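정밀농업 게시판 > 장비·센서
제목: Tiremby 토양수분 센서 보정 주기에 관한 문의

Khoa Triệu
2018년 8월 9일
당 조합은 지난 3월 관내 시험 포장에 Tiremby 센서 31대를 설치하였습니다. 제조사 안내서에는 보정 주기가 300시간으로 기재되어 있으나, 현장 인력으로는 이행이 어렵습니다. 타 기관의 운용 기준을 회신하여 주시면 감사하겠습니다.

Nhung Sầm
저희 기관은 작기당 3회 보정을 원칙으로 합니다. 사양토 포장에서는 그 이상의 보정이 관수량 결정에 영향을 주지 않았습니다.

Quang Trương
위 의견에는 동의하기 어렵습니다. 점질토에서는 작기 중반 이후 측정값의 편차가 커지므로 안내서의 주기를 준수하여야 한다고 판단합니다. 토성을 구분하지 않은 기준은 적절하지 않습니다.

Nhung Sầm
토성별 구분이 필요하다는 지적은 수용합니다. 다만 점질토에서도 전수 보정보다는 표본 보정이 현실적입니다.

Mỹ Hồ
표본 보정을 시행할 경우 기준 센서의 선정 절차를 문서로 남기시기 바랍니다. 저희는 Merkow 기록 장치를 병행하여 관정별로 값을 대조하고 있습니다. 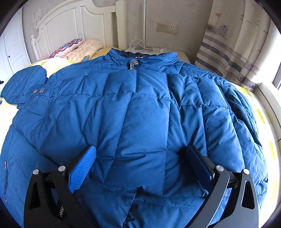 대조 결과 편차가 허용 범위를 벗어난 구역에 한하여 재보정을 실시합니다. 기록 양식이 필요하신 분은 쪽지로 요청하여 주십시오.

Khoa Triệu
답변에 감사드립니다. 해당 포장은 점질토가 대부분이므로 우선 Quang Trương 님의 의견에 따르고, 양식은 별도로 요청드리겠습니다.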